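Designing for the Second Winter: Kamol Noiphan on Catora

The Vustbridge Games Society publishes regular conversations with designers whose work is played at its meetings. Kamol Noiphan is the author of Catora, a hex-and-counter game on the siege of the river town of Clalldale, and of its expansion, Second Winter, which is now in final testing. He spoke to the Society on 7 Apr 2024.

The original game offered 16 scenarios on a single mounted map. Mr Noiphan explained that the expansion adds a further sheet, covering the northern approaches, and a revised supply system. "The first edition treated supply as a yes or no question," he said. "You traced a line to the depot and either it reached or it did not. Players found ways to keep that line open with one weak unit, and the besieger had very little reason to move."

Under the new rules each depot holds a stock of points, which is drawn down when units attack or march through snow. Testing began in November. Early versions required players to record the stock on paper, a method Mr Noiphan described as "accurate and thoroughly unpopular". It was replaced by a track printed along the edge of the northern map.

Asked whether the change lengthened play, he accepted that it did, although he believed the shorter scenarios could still be finished in an evening. The full campaign is intended for two sittings, and the rules now include a form for noting positions at the end of the first.

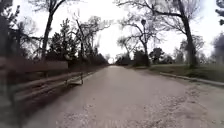 Blöndal, who tested the campaign from the defending side, thought the track a clear improvement but remained doubtful about the relief column, which in three of the games played had arrived too late to affect the result. "I would bring it on a turn sooner and make it smaller," was the suggestion passed to the designer.

Mr Noiphan confirmed that the entry table had since been altered. The column now appears on a die roll, with a modifier of 2 if the ferry remains in friendly hands. He declined to reduce its strength. "If it is too small, the besieger can ignore it, and then the northern map has no purpose."

The print run will be 700 copies. Ownership of the original game will be required, as the expansion does not repeat the basic counters or the terrain chart. Corrections to the first rulebook will be supplied on a separate sheet, and Mr Noiphan asked that owners who have found errors in the artillery section write to him through the Society before the files are sent to the printer.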